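Learning to walk slowly

June 17, 2024

I moved to Maltholm in February, and in the first weeks I did not walk anywhere. It was cold, the footpath was dark at five o'clock, and I knew only the way from my door to the bus. My neighbour told me that the old railway line to Bastau is now a walking trail, 21 kilometres from one town to the other. I nodded politely and thought that this is for people with better knees.

Now I have walked the whole of it, in pieces, and I want to write down some things before I forget them.

The first piece was only 2 kilometres. I wore the wrong shoes, which I had bought for the office, and I had a blister the size of a coin. In my first language we have a saying that the foot pays for the eye, and I thought about it all the way home. The next weekend I bought proper boots in a second-hand shop. They had a grey colour I did not like, but they have been very good to me.

After the second bridge the trail climbs a little, and there is a bench where I always stop. I eat a boiled egg and some bread there. I used to bring my phone and listen to the news, but I found that I came home more tired than when I left. So I stopped doing that.

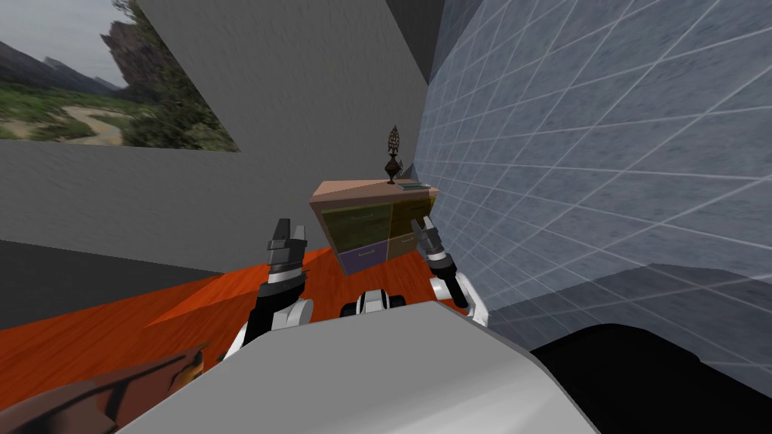

The part I like most begins after the old quarry. The path becomes narrow and the gravel is finer, and the sound of my steps changes. In my notebook I wrote the English names of the plants I could learn: hawthorn, nettle, cow parsley. Cow parsley is my favourite to say. I still mix it up with hemlock, so I do not touch either of them.

The highest point is 442 metres, with a small sign that somebody has painted again by hand. I expected to feel proud when I reached it, but mostly I was hungry. A couple with a wet dog asked me how far it was to Bastau and I could answer them without looking at the map. This was the moment I enjoyed, being the person who is asked.

On the last piece it rained for two hours. I arrived at Bastau station with water in my sleeves and drank a very expensive hot chocolate. The bus back takes 40 minutes and goes past everything I had walked over four months. I tried to see my bench from the window, but the trees are too full now.

In autumn I would like to do it again in the other direction.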